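夏の夜リーグ、ヴォスター軍で初参戦してきました

2021年8月17日　文・ラウンドベースの机

前から気になっていたミニチュアゲーム「Harasym」のリーグ戦に、とうとう参加してきました！ 仕事帰りに集まって一試合ずつ進めていく方式で、今期は全部で七節。先週が第一節だったので、熱が冷めないうちに書いておきます。 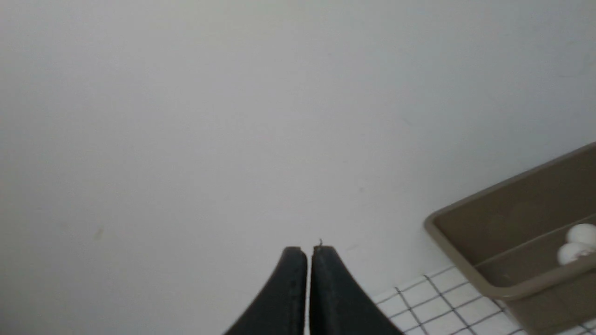
■どうしてヴォスター軍なのか

Harasymを知らない方にざっくり説明すると、山岳地帯の小さな国どうしが峠を取り合う小隊規模のスカーミッシュです。一軍は十体前後で、移動も射撃も十面ダイス。ルールブックは薄いのに、地形の高低差がめちゃくちゃ効くので、盤の上で起きることは毎回まるで違います。

私はこれまでずっとLultlowという沼地の軍を使っていました。足は遅いけれど硬い、いわゆる待ちの軍です。嫌いじゃないんですが、三年もやっていると第一ターンの動きが手癖になってしまって、自分でも次に何をするかわかってしまう。そこで今期はがらっと変えて、Vostar、つまり山羊に乗った騎兵の軍にしました。速い、脆い、かっこいい。角の造形が本当にいいんですよ……箱を開けた日は組み立てもせずにランナーを眺めて終わりました。

塗装は冬から少しずつ進めていて、最初の一体に下地を吹いたのが12月。毛並みは暗い茶色から始めて、骨色を混ぜながらドライブラシで三段階。マントは隊長だけ芥子色、ほかは青灰色です。旗手の旗だけはまだ下地のままで、これは第三節までに必ず塗ります（ここに書いておけば逃げられないはず）。

■編成の話

リーグの上限は314点。この半端な数字がまた悩ましくて、騎兵を最大まで入れると斥候が一体足りず、斥候を足すと隊長の槍が外れる、という絶妙なところに線が引いてあります。最終的にはこうなりました。

・隊長（長槍、山羊騎乗）
・旗手
・騎兵　四体
・斥候　三体
・角笛吹き

角笛吹きは主宰のRommel Abellaさんに「それ、誰も入れないよ」と言われた駒です。たしかに戦闘力はほぼゼロで、ターンに一度、近くの味方ひとりの向きを変えられるだけ。でも向きですよ、向き！ 騎兵は突撃方向が決まっているので、これがあるのとないのとでは選択肢がぜんぜん違うと私は思っています。

■第一節　対Deok-su Wiさん（Seveo軍）

初戦の相手はDeok-suさん。Seveoは弩を主力にした射撃軍で、騎兵にとってはいちばん会いたくない相手です。シナリオは「二つの井戸」。盤の中央を挟んで井戸が二つあり、各ターンの終わりに隣接している側へ得点が入ります。

先攻を取れたので、左の井戸に斥候二体、右の尾根の裏に騎兵を全部まとめました。待つのは前の軍でさんざんやったから今日は走るぞ、と決めていたのに、一ターン目はけっきょく尾根の裏で待ってしまった。手癖、おそるべし。

動いたのは二ターン目です。Deok-suさんの弩兵が一体、井戸に寄るために岩陰から出てきたので、隊長で突撃。十面で3以上ならよかったのに、出た目は1。槍は外れ、次の射撃で隊長は山羊から落ちました。芥子色のマント、塗るのに二晩かかったのに……！

ところが三ターン目、例の角笛が鳴るんです。真横を向いていた騎兵を敵の側面に向け直して、そのまま突っ込ませたら弩兵が二体まとめて後退。右の井戸が空きました。隣の卓で観戦していたSu-bin Wiさん（Deok-suさんの妹さんで、リーグでは私と同じ組）が「いまの何？」と身を乗り出してきて、正直この瞬間が今期でいちばん嬉しい出来事になるかもしれません。まだ第一節ですけど。

最終的には15対12で負けました。左の井戸を守っていた斥候が終盤にまとめて射抜かれて、そこで得点が止まったのが痛かったです。でも負けた試合でこんなに楽しかったのは久しぶりで、帰りの電車でずっとルールブックの突撃の項を読み返していました。

■反省と次の節

反省点をいくつか。

まず、隊長を一番槍にしないこと。隊長が残っていれば全軍の士気判定に修正がつくので、落ちるとそのあとがとにかく苦しいです。次は騎兵二体を先に当てて、隊長は追撃に使います。

それから斥候の置き方。三体しかいないのに二体を同じ井戸に寄せたのはもったいなかった。一体は岩の上に置いて、相手の射線を気にさせる役にするべきでした。試合後にDeok-suさんも「あそこの岩に誰かいたら前に出られなかった」と教えてくれました。感想戦を丁寧にやってくれる人が多いのは、このリーグの大好きなところです。

第二節はChun-hung Huangさんと。なんとLultlow使いです。三年使った軍を初めて向かい側から見ることになるので、今からそわそわしています。硬い、遅い、待つ。弱点は知っているつもりですが、あの沼地の盾兵を騎兵でどう崩すのか、まだ答えがありません。たぶん正面からは無理で、盤の端を大きく回り込んで、角笛で向きを変えて……と、ここ数日は通勤中もこればかり考えています。

Raimo Honkanenさんが書いている戦術ノートの騎兵の章も読み直しました。「突撃しない騎兵がいちばん怖い」という一文があって、前に読んだときはぴんと来なかったのに、今回は付箋を貼りました。

ちなみに追加の山羊騎兵の箱は、いつもの店で2,075円。もう一箱あると編成の幅が広がるんですよね。まだ旗も塗っていないのに、です。ベースに貼る草も切らしているので、次に店へ寄ったときに一緒に見てきます。

第一節の順位表はまだ出ていません。出たらこの記事の下に追記します。ヴォスター軍を使っている方がいたら、隊長の装備を何にしているかぜひコメントで教えてください！ 槍か斧かでまだ迷っています。

お問い合わせ　｜　© 2021 ラウンドベースの机　｜　ページの先頭へ戻る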